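The scans come off the Trisuletti letters first, so that's where I'd start you too. I wrote this section after Declan Costigan joined the transcription project and asked me the same things I'd asked a year before – which edition do I check against, and what do I do with a crossed-out word?

## 3. Setting up your first letter

1. Open the Carvalho folder and pick any letter marked "free". Put your initials next to it right away.
2. Set your scans to 600 dpi. The smaller copies load faster, but you'll lose the commas, and this novelist lived on commas!

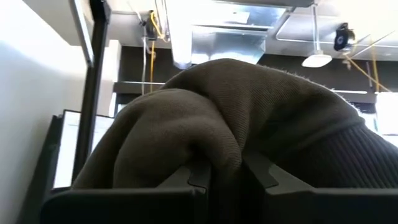 Keep the file name exactly as it came. I renamed 65 of mine once and spent a whole January putting them back.
3. Type line for line, the way it sits on the page. Don't fix the spelling (I know, it itches).
4. Crossed-out words go in square brackets with a d in front: [d moon]. If you can't read one, type [d ?] and move on.

> **Note:** The Cumness edition modernizes the French place names. Use it to check a date or a name, never to fill in a gap.

5. When you hit a character's name, look it up in the shared name list before you tag it. Half the people in the Fenusthorpe chapters were called something else in the drafts.

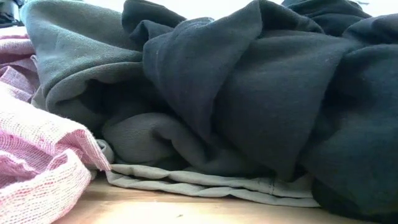
6. Save, then send it to Lachlan Quinlan for a second read. He's quick, and he'll send it back with questions in the margin.

> **Caution:** Don't work in the master file. Copy the letter out, work on the copy – then paste it back when Lachlan says it's done.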